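Looking After Your Woollens Through the Cold Months

November 12, 2020

Every year, as soon as the heating goes on, I get the big jumpers down from the top of the wardrobe and have a good look at them before anybody's allowed to wear one.

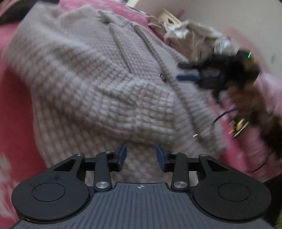 The first job is airing. Hang nothing! A heavy knit on a hanger will grow two inches at the shoulders before you've noticed, and it never quite goes back. Lay it over a clothes horse by an open window for an afternoon, turn it once, and most of that shut-up cupboard smell will go (a bit of breeze helps, but keep it out of strong sun).

Then washing, and I do mean hardly ever. My mother did hers at the start of January and again in spring, and they lasted for decades. Use cool water and a small squirt of wool wash, press the knit up and down gently and don't rub. Lift it out with both hands underneath, as you would a sleepy cat, and roll it in a dry towel. Kneel on the towel if you like, I always do. After that it dries flat, patted into shape, with the cuffs pushed in a little so they don't go frilly.

Bobbles come next. I've tried the little battery shavers and they're fine on a thin knit, but on anything thick or ribbed I go back to a wool comb, pulling one way only with the cloth held flat on the table. Dezső Halász, who used to have the wool stall at Lultstead market, told me to leave a new jumper alone until it had bobbled twice, and he was quite right, it settles down after that.

For moths, cedar blocks are lovely but they do fade, so rub them with fine sandpaper when the smell goes. And check under collars, where the little beasts like to start.

Next time, darning elbows, if I can find my mushroom.

Recent tips
Getting candle wax out of a tablecloth
A better way to store onions
Squeaky drawers and what to rub on them
Readers' letters: Babak Nazari on cleaning old brass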